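Clearing and Resetting a Small Desk

Applies to: a single rectangular desk against a wall, one basket, light decoration. Time needed: 30 minutes for the first pass, less after that.

1. What you need

- One open plastic basket with handles, small enough to stand on the desk with space left on both sides
- Two microfiber cloths, one damp and one dry
- Vacuum cleaner with a hose
- Hook-and-loop cable ties
- A small box or envelope for paper

The basket should have perforated sides. Solid bins collect dust in the corners and have to be washed out, while a perforated one can be rinsed under a tap and left to drain. The Nistum and Endell baskets both work. The Perex is too deep for this job and small items get lost in the bottom of it.

2. Sort before you wipe

Place the basket near the middle of the desk. Go from left to right and handle each item once. Items fall into one of the following groups:

Leaves the room. Cups, plates, food wrappers, and drink bottles. Stand bottles upright in the basket and check that the caps are tight.

Stays on the desk. Lamp, vases, humidifier or pitcher, anything used every day.

Fragile. Eyeglasses, hearing aids, memory cards. Do not put these in the basket. Fold eyeglasses and set them on a clear part of the desk with the lenses facing up, then move them to their case before step 4.

Paper. Goes in the box or envelope. Do not read it now.

If an item does not fit a group, put it in the basket and decide at the end.

3. Cables

Turn off the power strip before unplugging anything. Trace each cable from the device to the plug and label it at the plug end. A cable that crosses the desktop should be moved to the back edge and dropped behind the desk if the length allows. Where it does not, use a clip under the front edge and run the cable down the leg.

Coil extra length in loops no smaller than a hand's width and fasten loosely. Tight coils strain the insulation. Do not coil a cable that carries a heavy load, such as a heater or a vacuum cleaner; lay it out flat for the time it is in use.

Keep the power strip away from the place where you water flowers or fill a humidifier.

4. Wipe the top

Lift each remaining item, wipe under it, and dry the spot before setting it back. White desktops show water marks, so wring the cloth well. Wipe in straight strokes toward the front edge - circular strokes leave streaks on a smooth top.

Artificial flowers: take the stems out of the vase and brush from the center of the flower outward. If they are washable, rinse in lukewarm water and dry with the heads down.

Fresh flowers: change the water at the sink.

5. Put things back

Tall items go toward the wall, short ones in front. With two vases, set the taller one behind the shorter one. Frames and boxes that lean against the wall need a rubber pad under the lower edge, otherwise they slide when the desk is bumped.

Leave a clear area at least 40 cm deep at the front for working.

6. Floor

Pick up scraps of paper by hand first. They can block the hose at the bend. Roll the chair and any stool out from the desk, then vacuum from the wall outward, including around the desk legs. On wooden floors use the brush head or turn the suction down. Keep the hose clear of cables lying on the floor, and unplug the vacuum before winding up its cord.

7. Empty the basket

Carry the basket out by both handles and empty it completely. It should not become storage. If the same item ends up in it three times in a row, give that item a fixed place on the desk or in a drawer.

Notes

The Goh cable ties listed on an older version of this page have been replaced by generic ones. Any reusable tie will do.

The left-to-right order in step 2 was suggested by Syahrul Nasution. Right to left works the same way, as long as you do not switch in the middle.
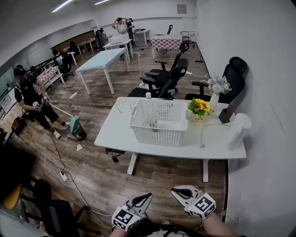

Page last changed: 9 February 2021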